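### 4.2 Placement under Partial Occlusion

The second set of trials tests whether the grasp planner can separate a target dish from its neighbors when the arm itself covers part of the workspace. We kept the object set of Section 4.1 and changed only the viewpoint sampling. Each trial begins with a written instruction naming one dish, and the policy selects an approach direction before the fingers close. The monitor was left on the table as a fixed obstacle, and the planner received no model of it. 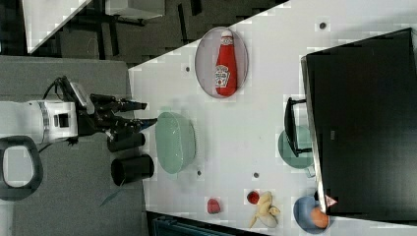
*Photo: Tamara Maksymiv / Dallden*

**Figure 3.** Two views of the tabletop workspace. First view: fingers near the rim of the light green bowl. Second view: gripper over the perforated green plate.

We ran 178 trials in total. Of these, 73 used a side approach and the rest a top-down approach. Side approaches depend on a clean estimate of the rim height. For shallow dishes the depth map is noisy along the rim, and the planner tends to place the lower finger too far from the edge. We corrected this with a fixed offset, fitted once on the Paltwood calibration set and not changed afterward.

Top-down approaches do not need the offset but suffer more from self-occlusion. The wrist housing and the fingers hide the target in the overhead view during the last part of the motion, and the tracker must then rely on its previous estimate. 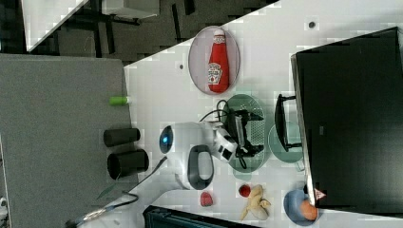 Our segmentation module, Zandance, assigns a mask to each dish before motion starts and carries the masks forward as the arm moves. Errors come mostly from dishes of similar color. The perforated oval plate and the round teal-green plate next to it are a hard pair, as both are greenish and the black stand overlaps part of the round one. Masks for such pairs merged in 21 trials - all of them top-down. The pale pink plate with the ketchup bottle on it raised a separate problem, which we treat as a stacking case in Section 4.4.

Merged masks did not always lead to a failed grasp. In 12 of the 21 trials the planner still chose a contact point on the correct dish. The remaining cases were stopped by the force limit and scored as failures.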